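The white table

I spent most of May trying to get one table under control. It is a plain white one with a top big enough for two people to work at, and for that reason everything ended up on it. By the end of April I was eating lunch at the Penrose desk in the hall.

I started at 8 in the evening with a trash bag and two storage bins from Futton. The rule was simple. If I hadn't touched a thing in 10 weeks, it went in a bin. The bins went on the shelf by the stairs, and I wrote the contents on the lid in marker.

The surface itself took longer. I tried dish soap first, then baking soda paste, left on for 20 minutes. Béla Bozsik told me to try a melamine sponge, and that took off most of the pencil and all of the glue. It did nothing for the long brown scuff, so the scuff stays. I looked at a Casura desk mat to cover it and decided I didn't want one more thing to lift up and wipe under.

What I settled on is that only the job in hand stays out, and the bigger pieces stay flat where I can see them. 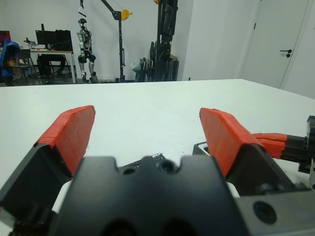
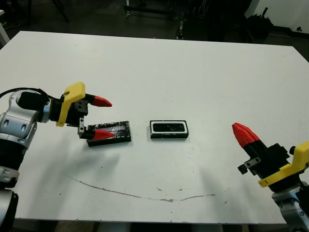
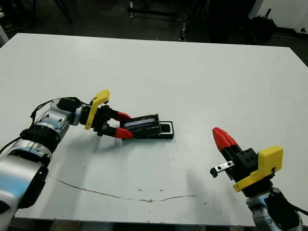
The white table. The scuff line and the black rectangular pieces are in the second and third pictures.

Dark things are easier to find on a white top. Small ones still get lost near the edge, so I now keep a shallow dish for screws and clips. It goes back on the shelf at night with everything else.

Nigel Kettle asked if I would sand the top and repaint it. I might, in the fall. The paint I'd want is sold at the hardware place in Prastside, and a can costs 10 dollars more than it did last year.

Next is the drawer under the Penrose desk. It has batteries in it, and I don't know which ones are dead.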